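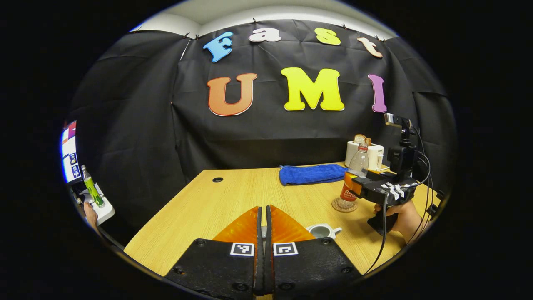
Is the bottle task worth entering for the Feyisa round?

Prerum Forum > Clubs and student projects > Traltthorpe Robotics Club

jhun_t
Starting a separate thread so the parts order thread can go back to being about parts.

The plan as it stands: we collect demonstrations by hand with the grippers, train on them, and the Pekis arm picks up a water bottle and puts it back on its coaster. Rosalinda wants this as our entry. I have been to two sessions now and I'm not convinced. We have 700 demonstrations, all on one table, with the same towel and the same toaster behind the bottle and FAST UMI in bubble letters across the backdrop. What exactly is it going to learn? My money is on "go to the thing left of the toaster".

Happy to be told I'm wrong, but with numbers please.

rsalazar
You asked for numbers. Last full run on the arm was 25 attempts and 17 good ones. Good means gripped, lifted, put back down, still standing.

For a group of 6 people who had never trained anything before September I think that's decent. The rules say "a repeatable manipulation task learned from human demonstration". They don't say it has to work in a stranger's kitchen.

jhun_t
17 out of 25 with the bottle starting where, though? If it's on the coaster every single time then the coaster is doing half the job.

rsalazar
On the coaster, yes. The coaster moved between attempts.

jhun_t
Moved how far? I was there for some of that run and it looked like a hand's width to me.

rsalazar
Bit more than that. I didn't measure it. Fair point, I should have.

old_fajardo
Alfredo here, I helped judge this round a couple of years back. Jhun is being a pain but he's asking what the judges will ask. We used to shift the object ourselves, and take something off the table if we felt like it. I'd want to know what happens when the toaster goes. I would also want to see your failures. A team that turns up with a pass rate and can't say why the rest failed loses marks, or did in my day.

What were the eight that went wrong?

rsalazar
Five knocked it over on the approach. Two slipped on the lift. One closed on air and carried on as if it had the bottle, put nothing down very carefully and went home.

old_fajardo
That last one is the one I'd write up.

lilyap
Can I stick up for the demos a bit? I did a lot of them. It isn't as samey as Jhun makes out. You've got the second person working the other gripper from the side, your own hand never comes in at quite the same angle, and the bottle isn't always in the same state either. Cap on, cap off, different fill.

The height you take hold at matters more than I expected. Coming in at the label feels secure, there's a decent width of plastic to close on. Go up towards the shoulders and the soft pads slide.

jhun_t
Does any of that get written down? Cap on or off, fill level, who was holding it?

lilyap
There's a sheet. Not everybody fills it in.

jhun_t
Right, so we have 700 demonstrations and can't say how many of them had the cap on. This is my whole problem with it. It gets called varied and there is no way of checking.

jocelyn.tol
I'm the one who does the sheet and he is correct, annoyingly. It's good up to February and then it gets patchy. I can go back through the recordings and fill in cap and fill level by eye, it's dull but you can tell. Take this sort of view, no cap, a third full, fingers either side low down:

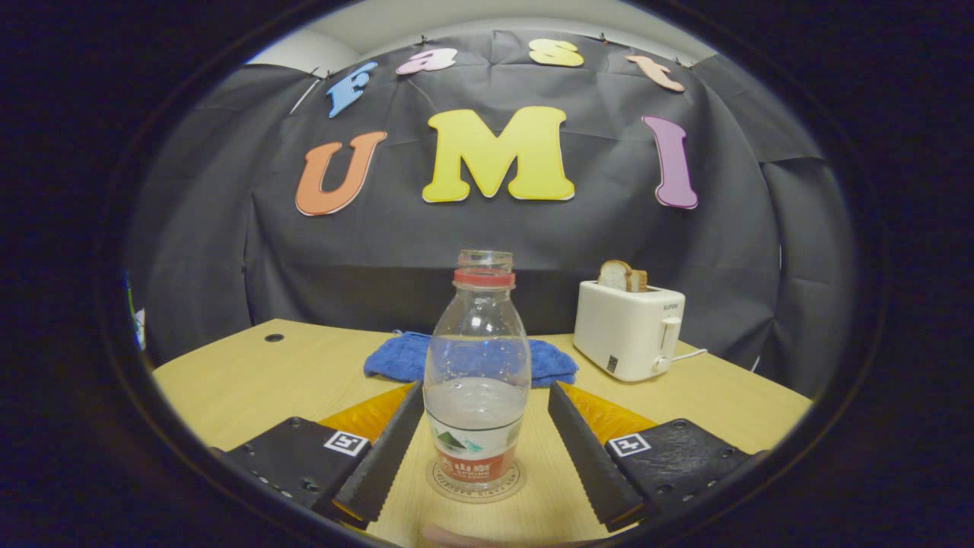

so I'd log it as open, one third, low approach, and move on to the next. A few seconds each. What I can't recover is who was holding the gripper, unless they chatted while recording and I know the voice.

While I'm moaning, an open bottle with water in it next to a toaster that has a lead going off across the table. I know it's part of the look of the thing. Could we please do the open ones with the toaster unplugged at the wall, and have that written on the sheet too?

lilyap
Agreed on the toaster. Also agree we could just lose it for a session and keep the towel. Then lose the towel.

rsalazar
I don't want to throw away a setup that works six weeks before the round. Every time we change the table we'll get a worse score and spend an evening arguing over it.

jhun_t
We're spending an evening arguing over it anyway.

Serious answer: the worse score is the honest one. If it drops to nothing without the toaster I'd rather find out on a Tuesday in our own room than in front of Alfredo's mates.

old_fajardo
No need to throw anything away. Keep the model you have. Run it with the toaster gone, same number of attempts, coaster positions marked out with tape and measured. No new training. Then you know. If it holds up, Jhun buys the crisps.

jhun_t
Fine. I still think the can sorting idea was the stronger entry, for the record.

rsalazar
The can sorting idea had no data and no cans.

Tuesday then, half six. I'll bring tape and a ruler. Jocelyn, can you put columns on the sheet for coaster position, cap and toaster in or out? Jhun, you're filling it in, since you care so much.

jhun_t
Suits me. I'm writing down every one that falls over.

jocelyn.tol
Columns added. There's one for "closed on air" as well.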